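Open Day Walk-Round – Plaltavov Demonstration Room
Monday, August 14, 2023

Visitor route: OK. A lovely clear way through from the door, although I would still like the office chairs tucked in a bit further before the first group arrives.

Cables: needs attention. Trevotik have kindly promised us 2 more covers – please make sure they go down before anyone comes in.

Hand-held grippers: OK. Both opened and closed nicely when I tried them, and the Yeom team were very patient with all my questions. Do remind guests to keep their fingers well away from the jaws.
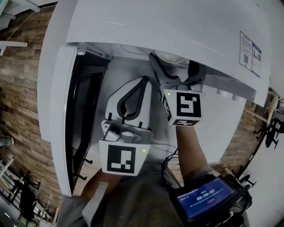

Group size: OK. We agreed on 5 visitors at a time, with everybody else welcome to wait by the tea table (thank you to Dristel for the biscuits!).

Notices: OK. Easy to read, and much friendlier than the ones we had in June.

First aid box: restocked, seal number 674.

Still to do: cable covers, chairs, and a spare battery on charge by lunchtime.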